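May
By Zamfira Pîrvu

The Fold Test

Martti had set the number at 400 folds before anyone knew how long one fold took. By four in the afternoon they had 200, and Rianne was still at the desk, marking each try with a 1 or a 0. 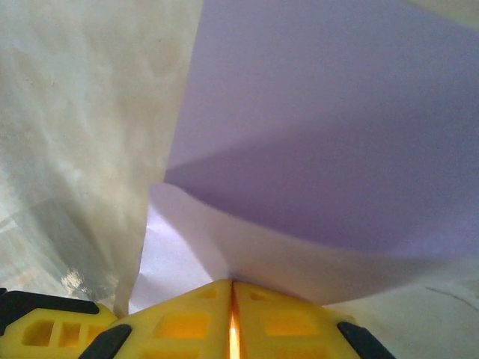

Wrist view, lavender sheet. Rianne's score: 0.

The method was simple. A person drove the arms for the first 100 tries, and the policy learned from those. Then it folded alone, and a person scored the crease. Martti wanted the scoring done by software. Rianne said software could not tell a crease from a crumple.

"Can you?" he asked.

"Most of the time."
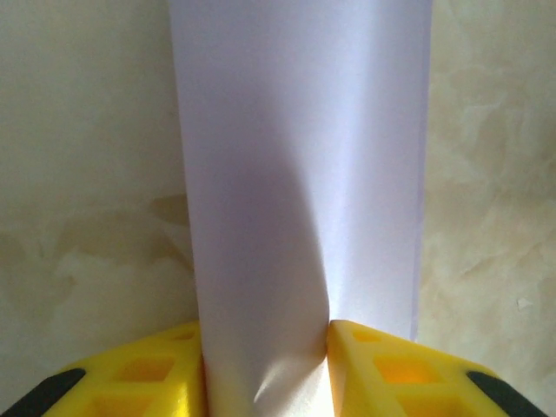

He pulled up a chair and scored 40 of the old tries himself, without looking at her marks. They disagreed on nine. Seven of those were sheets that had buckled near the fingers. He called them failures. She had let them pass.

"The buckle comes out when you press the next fold," she said.

"Then write that down. It's a rule, and it isn't in the method."

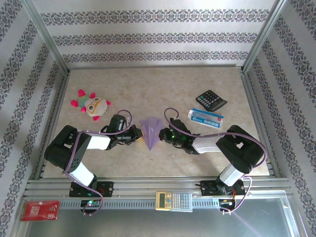 Rianne wrote the rule on a card and read it out loud twice. Then she started again at try one. It was dark by the time Martti brought her soup from the place on Jondby Street. She ate it looking at the lavender paper between the two grippers, its point toward the front of the table. She did not know yet what she would give it.

"Leave it until tomorrow," Martti said.

She put a 1 next to it and turned to the next line.

14 shares
3 comments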